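Ticket 4000-372: Lounge corner, sofa throw will not stay seated
Site: Zotside, unit 205
Opened by: Haris Radulović
Opened: 6 August 2020
Category: Soft furnishings / room reset
Priority: Low
Status: Monitoring

Reported problem

The black and white zigzag throw on the sofa slides forward after use. Cushions move with it. The corner has to be reset several times a day and the reset does not hold to the next morning. A second complaint on the same ticket concerns glare on the sofa in the evening with both ceiling lights on.

Environment

Sofa against a plain white wall. Floor tile, gray marble pattern. Tall black cabinet with glass front on the floor by the same wall. Throw is the Gbeho, large size, machine washed at low temperature. Cushion covers are the Cludberg, orange. Inner pads were replaced when the covers were bought.

Step 1. Record the starting state

Nothing was straightened before the check. Front orange cushion tilted in the middle of the seat, second one back against the far armrest. Light blue and white cloth crumpled beside the front cushion and partly over the seat. Dark navy patterned fabric tucked at the far armrest.
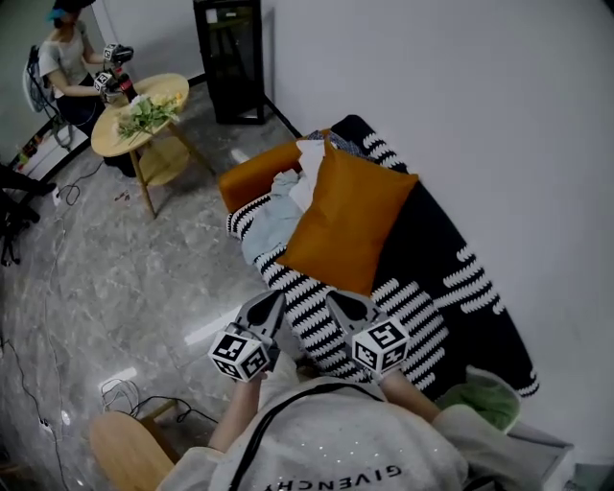 Step 2. Clear the seat

Remove both cushions, the loose cloth and the navy fabric. Fold the cloth and put it on the shelf in the hall. Lift the throw off completely and shake it out away from the sofa. Check the seat underneath for crumbs and for anything that has worked its way into the gap at the back.
Result: one pen and a bottle cap found in the gap. No damage to the seat cover.

Step 3. Clear the floor on the approach side

Coil spare cable and move the power strip to the wall. Sweep the tile, including under the table. The stool goes back under the table when not in use.
Result: done. Sweeping took longer than the rest of the step.

Step 4. Refit the throw

Lay the throw with the zigzags running across the seat. Push 70 mm of fabric into the back gap along the full width, using the flat of the hand. Tuck the armrest ends last. If the ends are tucked first, the back edge comes out short.
Result: held when pulled lightly from the front. Came loose at the far end when someone sat down and slid sideways.

Step 5. Add foam strip

Cut one length of Cliltanau foam strip to the width of the seat. Press it into the back gap on top of the tucked fabric until it is level with the seat. Replace cushions, one at each end, none in the middle.
Result: throw stayed in place after four sit tests. Slight ridge felt along the back edge. Acceptable.

Step 6. Check lighting

Two rectangular fluorescent fixtures on the white corrugated ceiling. The longer one is the source of the glare complaint. Switched off the longer fixture, sat at each end of the sofa, switched it back on and repeated.
Result: glare reduced with the longer fixture off, but reading at the far end is then uncomfortable. Tubes not changed. Suggest a matte diffuser.

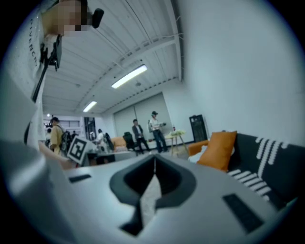
Ceiling fixtures and white side wall, with gray paneling at the back of the room.

Notes

The navy fabric has not been put back on the sofa. If it is wanted there, fold it flat over the armrest and do not tuck it, as tucking pushes the foam strip up.

Open items: diffuser size to be measured; replacement foam if the ridge gets worse. Next review in October.

H. Radulović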